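Protokoll der Sitzung der Arbeitsgruppe Anwohnerdialog, Umspannwerk Isstead
8. Juni 2023

Anwesend: Craig Tennant (Leitung), Ronaldo Salazar (Verhandlung), Jundside-Projektbüro, Protokollführung
Entschuldigt: die Rechtsabteilung, wie schon im Dezember

TOP 1: Protokoll der letzten Sitzung
Genehmigt. Herr Salazar legt Wert darauf, dass er das Angebot der Gegenseite »unverschämt« und nicht »überraschend« genannt hat. Wird geändert.

TOP 2: Stand der Gespräche mit den Anliegern
Die Zufahrt über den Rashti-Weg bleibt strittig. 215 Haushalte haben die Eingabe unterschrieben, darunter der Bürgermeister, der sie auch entgegengenommen hat. Gefordert werden ein Nachtfahrverbot und 3000 Euro pro Jahr für den Dorfsaal. Herr Tennant hält das Fahrverbot für verhandelbar. Beim Dorfsaal möchte er erst wissen, was dort gemacht werden soll. Das möchte der Dorfrat auch.

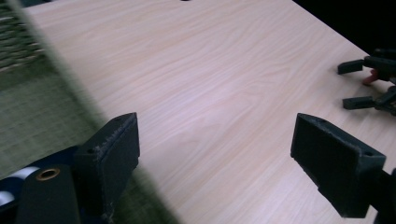

Tischplatte mit Holzmaserung

TOP 3: Vermittlung
Flamik hat zwei Mediatoren vorgeschlagen. Der eine ist mit dem Sprecher der Anlieger verschwägert, der andere war es bis vor Kurzem. Nach fast sechs Minuten Schweigen einigt man sich darauf, weitere Namen zu erbitten — schriftlich und mit Angabe der Verwandtschaftsverhältnisse.

TOP 4: Auftreten vor Ort
Herr Salazar regt an, künftig ohne Firmenwagen anzureisen und vor dem Reden zuzuhören. Das Projektbüro fragt, unter welcher Kostenstelle Zuhören zu buchen sei. Wird geklärt.

TOP 5: Verschiedenes
Der Entwurf der Absichtserklärung liegt in Fassung 6 vor. Fassung 5 ist zu vernichten, sobald jemand sie findet.

Aufgaben:
Tennant: Gegenvorschlag zum Nachtfahrverbot
Salazar: Anruf bei Flamik
Projektbüro: Kostenstelle

Nächste Sitzung: nach Rückmeldung von Flamik, Einladung folgt.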